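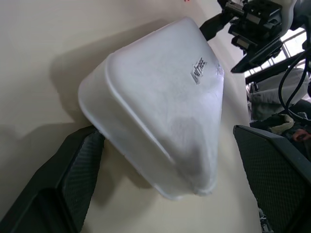
Progress report to Jadham, period ending 5th May
Prepared by Serpil Sarıgül, Camanley

Summary
Work on the grasp planner is on schedule. Two items from the last report are closed and one is carried over.

Perception
The segmentation model has been retrained on 1491 labelled wrist views. Most of the new ones show translucent tubs and boxes, where the old model lost the rim against a pale table. Shadows are still sometimes taken for part of the object. Farah Sitompul is testing a filter that compares the mask with the depth edge before a grasp is proposed.

Planning
The planner now treats the two arms as one problem and no longer plans them in turn. This took longer than we allowed for - the collision model of the second gripper had to be redone, and its cables are now covered by a simple keep-out volume. Planning time is down from 17 seconds to 15, short of what we wanted. Most of what remains is spent on collision checks near the table.

Control
The force limit on closing can now be set per object class. Thin-walled containers use the lowest setting.

Tooling
Logs from Lenz, our replay tool, can be opened at the Koltasdale site without a manual export. The user notes were sent in April.

Carried over
Regrasping of upturned containers. The code is written but has not been reviewed.

Spending
Within budget. We ask to move the unspent travel money to computing time and would like a reply before the next period starts.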